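Notes for Week 3: Where Does the Heat Go?
Home Energy Basics, September 2023

Hi again! I typed these up after class because a few of you said I talk too fast (fair). They cover what we did on heat loss, plus the bit on thermostats I ran out of time for.

Start with the big idea. Heat moves from warm places to cool ones, and it keeps going until the two match. Your furnace doesn't fill the house up like a bathtub with a plug in it. There's always a drain open somewhere, and the colder it is outside, the faster it drains. So on a February night the furnace has to keep pouring heat in just to hold things steady. 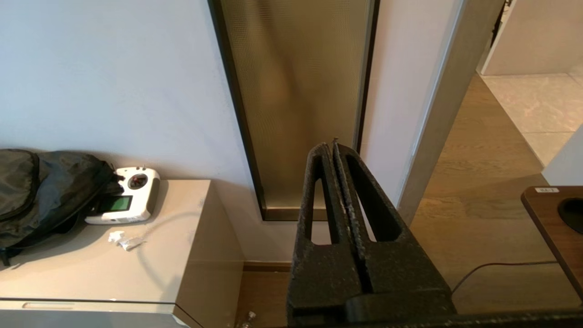 The main drains are walls, windows, the roof, and plain old air leaks. Air leaks are my favorite (I know, I know) and you can often fix them in an afternoon with a tube of caulk. Go home and feel along the baseboards on an outside wall on a windy day. You'll be surprised!

We did the sum on the board for the house on Torkow Street, so let me put it down properly. Heat loss through a surface is area times temperature difference, divided by the R-value. We had 1000 square feet of wall, a difference of 20 degrees, and I picked R-10 to keep it easy. That's 2000 BTU an hour through the walls alone. Double the R-value and the loss drops by half. Double it again and you only save half of what's left, so the first layer of insulation does the most good. Try it with 600 square feet before next week and see what you get. Don't forget to take the windows out of your wall area first, they get their own line.

Now thermostats. A basic one is a switch with an opinion about temperature. It turns the heat on a bit below your setting and off a bit above it. With an ordinary furnace, cranking it to 85 doesn't warm the room any faster, it just keeps the furnace running longer. I grew up in a house where we fought about this every winter.
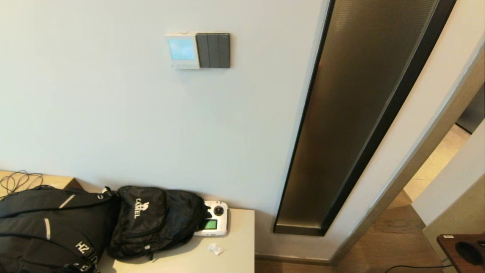 Houshang Kordestani objected that turning the heat down at night must be a waste, with all that extra work to warm the house back up in the morning. I hear this one a lot, and it's a good thing to argue about. While the house is cooler it loses heat more slowly, all night long, and the morning catch-up is never more than what you saved. Heat pumps can be a special case if they kick on backup strips, and we'll get to those in Week 5.

Where you put the thermostat matters too. Keep it out of the sun, away from supply vents, and off a drafty outside wall. An inside wall in a room you use is usually best. 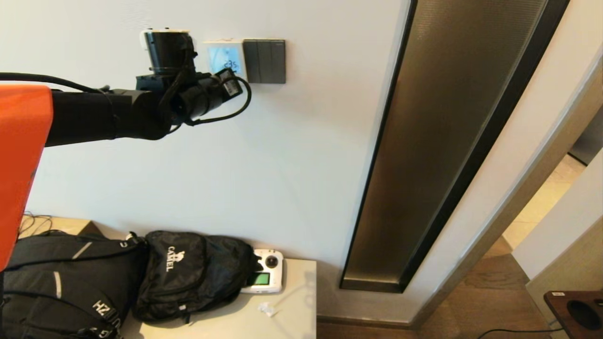 Fig. 3. White wall, with equipment in front.

For next time, read the Evitz chapter on windows and bring one heating bill if you have one. Cross out your account number first, please. Matvii Romaniuk has my spare copy of the book, so ask him nicely.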